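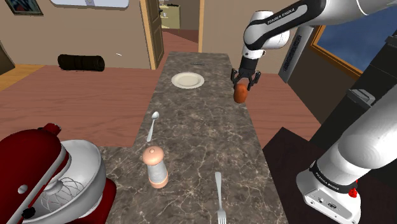
According to one commenter on the recap blog, Welach should have ended at episode 50 and spared us the second amnesia. Pause for groans.

We are at episode 116. Ask who's still watching. Put my own hand up - no shame.

Next, the Plolotgate plot. The town council sells the harbour, the twins swap back, and a will turns up in a freezer. Keep this to 5 minutes, whatever they yell.

Clip: the Jevbridge wedding. Both grooms object. Let it run to the slap.

Point to make: soaps forget on purpose, viewers don't. My mum can still recite the whole custody hearing.

Questions, then the raffle.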